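Checklist filled in 2022-09-10, Stokden workshop, bench side. Inspector: Antonina Zakharchenko. Sheet 3 of the tidy-up trial. Comments are mine and I've let them run long, sorry, there's a lot to be excited about this time.

Marks: **OK** = pass, **W** = watch it, **NO** = fix before the next run, **n/a** = didn't apply.

## A. Before power goes on

- [x] **A1. Emergency stop within reach of the operator's chair.** OK. Moved to the left side of the desk in August and it's so much better there.
- [x] **A2. Stop button tested, arm holds position.** OK. It holds. We tried it with the arm stretched out and again with the arm folded, and the brakes caught both times.
- [x] **A3. Cables clear of the walkway.** W. The network cable is taped down but the tape is lifting near the door. Cable cover on order.
- [x] **A4. Mounting bolts checked against the marks.** OK. Paint marks line up.
- [x] **A5. Fingers and finger pads inspected.** W. The left pad has a worn corner. Fine for big handles, less fine for anything thin. Swap it before Grenamel comes to see the demo!
- [x] **A6. Speed limit set to the low profile.** OK. Please leave it there. I know the high profile is fun.

## B. The chore list

We sort the chores into "let it try," "let it try with a hand on the stop," and "not yet." Last spring almost everything was in the third group, and look at us now:

| Chore | Group | Mark |
|---|---|---|
| Put hand tools back on the rack | Let it try | OK |
| Wipe a flat bench | Let it try | OK |
| Clear small personal items to a tray | Hand on the stop | W |
| Move ornaments so the table can be dusted | Hand on the stop | W |
| Sweep up metal shavings | Not yet | n/a |
| Anything with a blade | Not yet | n/a |

**Comment on wiping.** I'd have bet against this one. The cloth used to bunch up under the wrist and the arm would happily polish the same patch forever. The Dwivedi routine (push down lightly, slide, lift, start over) fixed most of it, and the bench came out clean enough that I'd have signed off on a person doing it. Corners are still terrible.

**Comment on hand tools.** Wrenches and screwdrivers lying flat are easy now. Pliers are harder, and they'll stay harder until it learns to tell which way the handles will swing when it squeezes.

## C. Rehearsal in simulation

Every "hand on the stop" chore gets rehearsed in the simulator before the real arm is allowed near it. I was slow to warm up to this and I've completely changed my mind. You can lay out an awkward table in a few minutes, and a dropped ornament costs you a click.

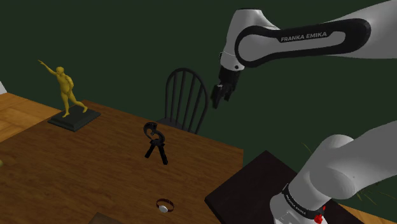
Hullholm Shop Notes, Issue 20, p. 4

The clearing layout is my favorite of the lot. A yellow statue with one arm up, a black clamp-like tool standing on its own two handles, and a little wristwatch lying flat on the wood: each asks for something different from the same pair of fingers, and a person clearing that table wouldn't give it a thought.

- [x] **C1. Gripper starts in open air, clear of every object.** OK. Plenty of gap between the fingers and the tabletop.
- [x] **C2. Fingers start open.** OK, slightly apart. For the statue I'd have the plan open them wider before the approach.
- [x] **C3. Tall items have a planned way around them.** W. The raised arm on the statue is just the sort of thing a wrist catches on the way past. Add a higher waypoint.
- [x] **C4. Items that can tip are flagged.** W. The tool is flagged. I'd flag the statue too, even with that low, flat base under it. Grip the body and leave the raised arm alone.
- [x] **C5. Smallest item has its own grasp plan.** NO. The watch is still using the general plan, which comes straight down on the middle. I don't want fingers closing on a watch face. Go for the strap, and go slowly.
- [x] **C6. Furniture near the table is in the collision model.** W. There's a chair close up behind the table, and the plan should treat its back as solid.
- [x] **C7. Run count logged.** OK. 4000 simulated runs on the statue alone! The real arm gets 100 before we move a chore up a group.

## D. After the run

- [x] **D1. Arm parked, power off, key out.** OK.
- [x] **D2. Drops and bumps written in the log.** OK. The one drop was a screwdriver, no damage. It rolled under the bench, and the arm went looking for it in the place it had been, which was sort of sweet.
- [x] **D3. Items returned to their owners.** OK.
- [ ] **D4. Floor swept.** Left open. I did it by hand, with a broom, in less time than it takes to boot the arm.

## E. So, can it do chores yet?

People stop me at lunch to ask this, so it may as well go on the sheet. For putting tools away and wiping a bench: yes, with a person in the room. For clearing a table with mixed things on it: in simulation it's getting close, and the watch plan is what I'd work on first. For a whole kitchen after dinner, I'd keep your dish towel handy for a while longer. But I've filled in these sheets long enough to see marks change from NO to W to OK, and it's a real pleasure every time one does.

**Open items for the next sheet**

1. New left finger pad (A5)
2. Cable cover at the door (A3)
3. Higher waypoint over the statue (C3)
4. Strap grasp for the watch (C5), must be done before any real run
5. Chair back checked in the collision model (C6)

Signed, A. Zakharchenko. Copy to the binder by the door.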